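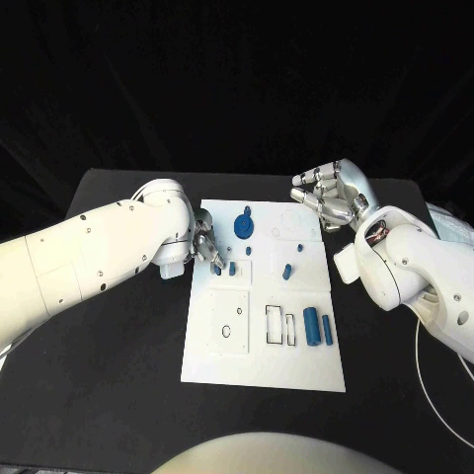
Figure 7.1 Two arms over a printed work board. The left arm ends in a metallic gripper, the right arm in a jointed hand. Blue pegs and cylinders stand on and between the raised plates.

CHAPTER 7
Chores and Shop Tasks: What Machines Can Do Unaided

7.1 The question
7.2 Task boards as a measuring tool
7.3 Grasp, transport, place
7.4 Tight fits and contact
7.5 Cloth, cable and other soft goods
7.6 From the board to the bench and the kitchen
Problems

After reading this chapter you should be able to state what is meant by an unaided task; read a task board result and say what it does and does not support; separate a grasp failure from a placement failure in a written log; and estimate the cost of human recovery in a mixed work cell.

7.1 The question

Chapters 2 through 6 dealt with arms as mechanisms. We solved for joint angles, planned paths between known points, and closed the loop on force. The present chapter takes up a plainer matter. Given an arm with a gripper or a hand at the end of it, can the machine do a chore that a person would otherwise do?

The word "chore" is used here in a narrow sense. A chore is a short job with a clear end state, done in a place that was laid out for people, on objects that were not made with the machine in mind. Putting plates in a rack is a chore. So is loading bushings into a tray at a parts bench. Welding the same seam on every car body is not, since the fixture has removed most of the variation before the robot moves.

A chore is done unaided if three conditions hold. No person touches the objects or the machine between start and finish. No person steers the machine from a distance. The end state is checked by someone, or something, other than the controller that did the work. The third condition is often left out of published claims. A controller that reports its own success will report some successes that did not occur: the gripper closes, the planned motion completes, and the part is still on the table.

The short answer for current machines is that they can do many parts of many chores, and few whole chores at the rate a shop or a household would accept. The rest of the chapter is concerned with why the answer takes that form.

7.2 Task boards as a measuring tool

A kitchen is a poor instrument. Two kitchens differ in so many respects that a result from one says little about the other, and a failed trial may be hard to trace to any one cause. A task board trades realism for control. It is a flat panel carrying a fixed set of small jobs: stand a peg on a plate, seat a wheel on a shaft, set a cylinder on its printed outline. The parts are simple and the board can be copied.

The board in Figure 7.1 is of this general type. Its printed outlines differ in size, and so do the blue cylinders standing on it. An outline gives the person scoring the trial a reference that does not depend on the controller. Note also that the two arms carry different end effectors. A two-jaw or similar gripper has few joints and a predictable closing path. A hand with several fingers can take more grasps, and it also has more ways to arrive at a bad one.

Color and contrast deserve a remark. Blue parts on a white board are easy to separate by simple image methods. The result from such a board is therefore a result about handling, with the vision problem made light. Student reports often miss this point and credit the system with finding parts under conditions it never met.

Three quantities are usually recorded.

Completion rate is the fraction of trials in which the end state was reached unaided. Cycle time is measured from the first motion to the last, and should include failed attempts within a trial. Recovery time is the time a person spends putting things right after a trial has failed. It belongs to the cost of the work even though the robot is idle while it is being spent.

Completion rate is the one most often quoted. In a working cell, recovery time often matters more.

Example 7.1 The Drandmont bench

Geetha Achari and Senthil Kurup studied a parts bench at the Drandmont works in Wesville, where a single arm moved turned pins from a bin to a tray. Over 3000 attempted placements the arm failed at 300. The completion rate was therefore 90 percent.

A failed placement stopped the cell until an operator came, cleared the pin and restarted the cycle. Suppose that each stop took 2 minutes. The total recovery time is then

300 x 2 min = 600 min = 10 h

Spread over all attempts, this adds 12 seconds to each placement. An experienced operator at the same bench placed a pin by hand in less time than that. The arm was cheaper than hand work only when the recovery time was left out of the account.

Two remedies suggest themselves. The first is to raise the completion rate. The second is to let the arm set a failed pin aside and continue, so that an operator can clear a batch of them at one visit. The second remedy leaves the completion rate where it was and still removes most of the cost. Problem 7.4 asks you to work out the break-even point.

7.3 Grasp, transport, place

It is convenient to break a handling job into three phases. In the grasp phase the end effector approaches the part and takes hold. In transport the part moves with the end effector. In the place phase the part meets its destination and is released.

Errors made in one phase commonly show up in the next. A peg taken at a slight angle may travel without trouble and then jam at the hole. The log will show a placement failure, and an engineer who trusts the log will spend a week on the insertion routine - the wrong phase. Anitha Annamalai's practice at the Erow laboratory was to photograph each part in the gripper before transport began, and to sort failures by the angle seen in the photograph. We adopt the same practice in the laboratory exercises.

A cylinder that stands upright presents its side to the gripper and can be approached from above or from the side. The same cylinder on its side, or resting at a tilt, may need to be turned before it can be stood on its outline. With one arm this generally means setting the part down and taking it again, known as a regrasp. With two arms the part may be passed from one to the other. The handover saves a placement but requires that both arms agree on where the part is, and calibration error between them enters the result directly. Section 7.4 gives the tolerance analysis.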